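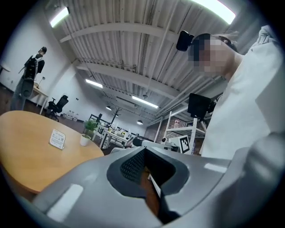
Figure 1. Hand-held gripper, and a person with a head-mounted device, seen from below.

Missed Appointments and Reminder Messages at a Family Clinic
Zyanya Zamudio
Health Services Project, Clomano College
Submitted 1 January 2024

1. Background

A missed appointment is one where the patient does not come and does not cancel in time for the slot to be given to someone else. Clinic staff call these no-shows. They leave a gap in the provider's day, and they push other patients further down the waiting list. The patient loses something too, especially if the visit was for a refill, a follow-up on lab work or a child's vaccine.

I did this project at Trullbridge Family Clinic, where I had a part-time placement at the front desk. The clinic has four providers and sees both adults and children. It sends reminders through a scheduling program called Paracha. When I started, each patient got one automated voice call the evening before the visit. The clinic manager wanted to know if patients would like something different, and she agreed to let me use the question for my project.

2. Questions

I set out to answer three questions.

Which kinds of visits are missed most often?
What do patients say gets in the way of keeping or canceling an appointment?
Would patients prefer a text message to the voice call?

I did not try to find out if changing the reminder would lower the number of missed visits. That would take a longer study than I had time for.

3. Method

The first part was a review of past scheduling records. The manager exported a list of 2440 appointments with names, birth dates and phone numbers taken out. Each row had the type of visit, the time of day, how far ahead it was booked, and the outcome (kept, canceled, moved or missed). I sorted the rows in a spreadsheet and compared the groups.

The second part was a one-page questionnaire, which I started handing out in April. Patients could fill it in while they waited and leave it in a box by the door. It was offered in English and Spanish. I did the first Spanish version myself, and one of the nurses corrected it. She changed my word for "reminder," which she said sounded like a bill.

There was also a short telephone version for patients who had missed a visit. I read the same questions out loud and wrote down the answers. These calls were hard to complete. Many went to voicemail, and I was not allowed to leave a message that mentioned the reason for the visit.

4. Results

4.1 Appointment records

Follow-up visits were missed more often than any other type. Same-day sick visits were almost always kept. Annual physicals fell in between, but they were the type most often moved to a new date, sometimes more than once.

The gap between booking and visit mattered more than I expected. Appointments made for the same week were usually kept. Those booked several months ahead were missed far more often, and this was true for all four providers. Time of day made little difference, apart from the first slot of the morning, which did worse than the rest.

The records had some problems. Two of the desk staff used "canceled" for patients who called after the appointment time had passed, and the others used "missed." I could not tell the two apart afterward, so the true number of missed visits is probably a bit higher than what I found.
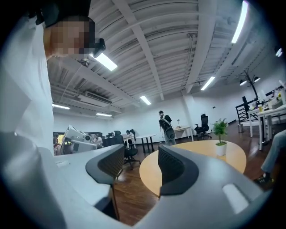 Figure 2. White shirt at left, gripper fingers at center, white ceiling overhead.

4.2 Questionnaire

I got 53 completed forms, counting the telephone ones. The most common answer to "What makes it hard to keep an appointment?" was work. Patients wrote that their shifts are posted late or that they lose pay when they leave early. Forgetting came second. Transportation was third, mostly from people who live in the Prirero neighborhood, where the bus to the clinic stops running in the middle of the day.

Canceling was its own problem. Several people said they did try to call but gave up on hold. One wrote, "I waited through the music twice and then my break was over." A few said they felt better by the day of the visit and did not think it would matter if they stayed home.

On the third question the answers were clear. Of the 53 people, 40 wanted a text message and 13 wanted to keep the voice call. The people who wanted the call were mostly older, and two of them noted that they have only a landline.

5. Discussion

The questionnaire and the records point the same way on long bookings. A person who makes a follow-up visit months ahead does not know their work schedule yet, and one call the evening before comes too late to change a shift. A message a week ahead would give more time — both for the patient and for the desk to fill the slot.

Forgetting is the reason most reminder programs are built around, but it was not the top answer here. If a patient remembers the visit and still can't come, another reminder will only help if it also gives them an easy way to cancel. Paracha can accept a reply by text, but the clinic has that setting turned off because no one is assigned to read the replies.

The questionnaire has limits. Most of the people who filled it in were sitting in the waiting room, so they had kept their appointment that day. The people I most wanted to hear from were the hardest to reach.

6. Recommendations

Ask each patient at check-in if they want a text or a call, and save the answer in the chart.
Send a first reminder one week ahead for any visit booked more than a month out.
Turn on text replies and assign one person per shift to check them.
Agree on one meaning for "canceled" and one for "missed," and write both on the desk sheet.

The manager has already put the last item in place. The text replies are waiting on a change to the front desk schedule.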